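Kivum Scene Card Box
Index cards for writers who have run out of wall

The Kivum is a box of 200 blank cards, one per scene, for laying out a feature or a season of telly before you type FADE IN and regret it. Move the cards about, swap the wedding and the funeral, and see if the middle sags. It will sag. You may as well find out while it's still on cardboard.

Designed by Revathi Raju and Géza Deák, who wrote a courtroom drama together and are still speaking most weeks.

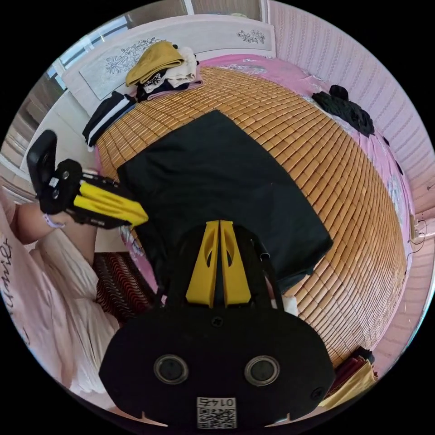
What's in the box

200 white cards, ruled on one side and blank on the other
50 grey cards for scenes you love and will have to cut
Two dividers, so you can mark where the acts break and then argue about it
Two elastic bands, one of which you'll lose

The cards are heavy enough to stand up to a soft pencil and a hard rubber. Fountain pens are fine on the blank side. On the ruled side they feather a bit, and we've stopped pretending otherwise.
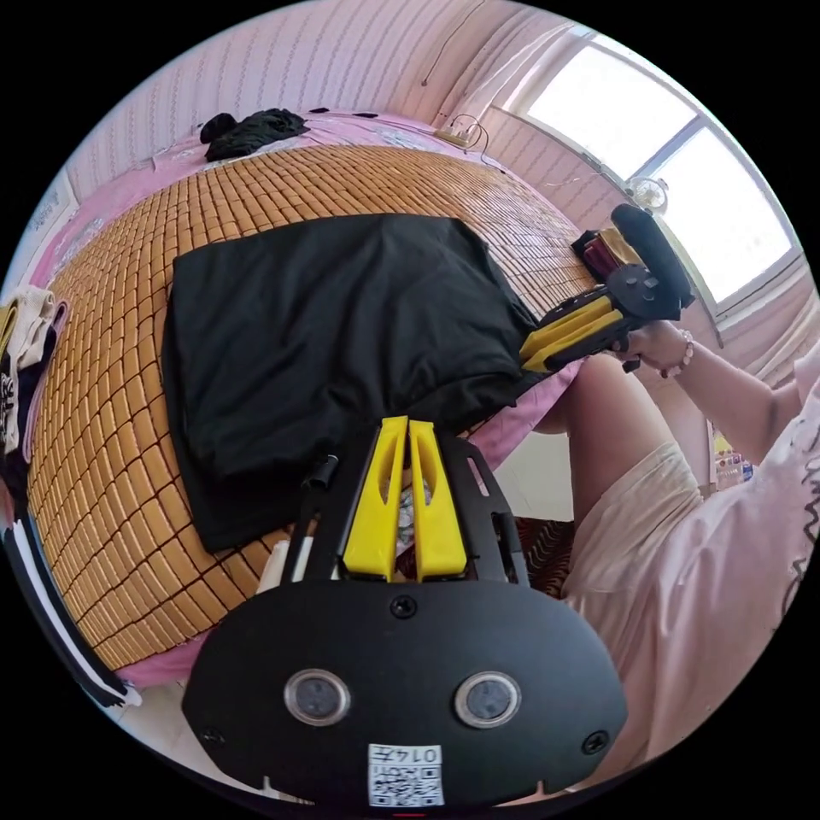
Yellow gripper fingers, with a second gripper held up nearby.

Each card has a narrow strip along the top for the slug line and a small square in the corner for the page count. Leave the square empty if it upsets you. There's also a line at the bottom marked "So what?", which Revathi insisted on and Géza wanted taken off.

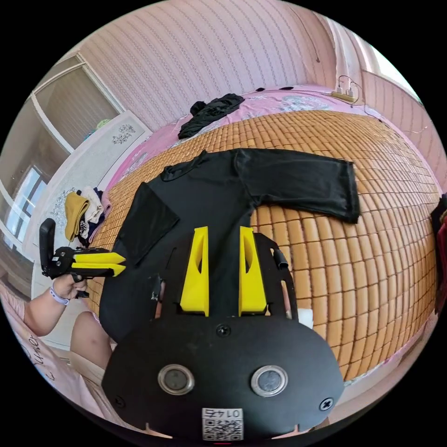 We kept the line. If you can't fill it in, the scene probably belongs on a grey card, and the grey cards go at the back of the box behind the second divider, where you can visit them.

The lid fits snugly and doubles as a tray for the scenes you're working on. It doesn't fit over a phone, though several customers have tried. 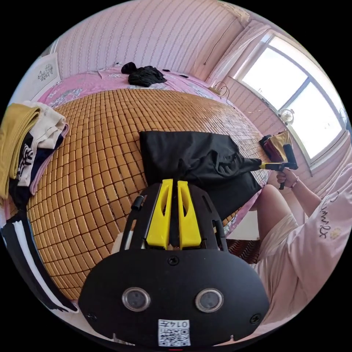 Refill packs come in white only and slot straight into the same box. Older Drunano boxes are a touch narrower, so you'd need a guillotine and some patience.

Orders placed before noon on a Tuesday go out that afternoon. All other orders go out when Narayanan gets to them. Unopened boxes can be returned for a refund. Opened ones can't, even if the studio passed.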